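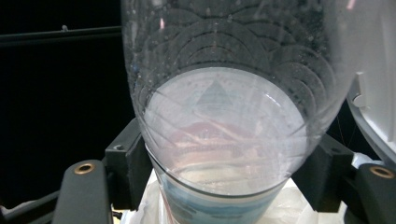 Peseck Pour Kit
Classroom and club set for the handheld gripper

The Peseck Pour Kit is a set of parts and lesson sheets for teams that already have a handheld two-finger gripper and want to work on liquids. It was put together by Kamran Siddiqui for the Drulbridge after-school robotics club, where students record pouring by hand before they try any of it on an arm. Hoani now packs it for other schools and clubs.

Pouring is usually the second unit of the year. Students should already know how to open and close the fingers, start and stop a recording, and name their files.

What is in the box
2 pairs of black finger blocks, drilled, with brass threaded inserts
1 bag of screws and a hex key
10 clear plastic cups
4 plastic bottles with caps
1 roll of absorbent paper
1 drip tray
Lesson sheets for students and a teacher copy
Printed log pages, three-hole punched

Not included: the gripper handle, camera, memory card, and arm.

Fit
The finger blocks fit the Bisach handle, both the older and the newer body. Other handles will need an adapter plate. The drawing for the plate is on the last page of the teacher copy and can be printed in the school shop. Tighten the screws by hand only. The inserts will pull out of the plastic if a power driver is used.

The lessons
Lesson 1 is dry. Students pick up a cup and set it back on a taped mark.
Lesson 2 moves a capped bottle over the cup and back.
Lesson 3 is the first pour, with water, into one cup.
Lesson 4 changes the liquid. Cloudy liquids such as diluted milk look quite different on camera from plain water, and patterned bottles bend whatever is behind them. Students compare their recordings and write down which ones let them find the liquid level.
Lesson 5 is the club round. Each team gets the same bottle, the same cup, and ten tries.

Each lesson fits in one club meeting if the tables are set up beforehand. Lesson 4 often runs over.

Scoring for the club round
A try counts if the cup is still standing and the paper under it has no spill larger than a coin. Teams lose a point for touching the cup with a free hand. The judge replaces the paper between teams. Ties go to the team with the cleaner log page.

Care
Wipe the fingers after every session and let them dry open. Sticky drinks get into the screw holes and are hard to clean out. Keep the camera and all cables above the level of the table. Rinse the bottles the same day and store them with the caps off.

Specifications
Finger block material: printed plastic, matte black
Kit weight, packed: 2000 g
Printed pages: 47
Suggested team size: 4 students
Suggested grades: 7 and up

Ordering
Clubs can order one kit per team or share a kit between two teams that meet at different times. Replacement cups, paper, and finger blocks are sold separately. Orders placed in May ship before summer break. Include the handle model with your order so the right screws go in the bag.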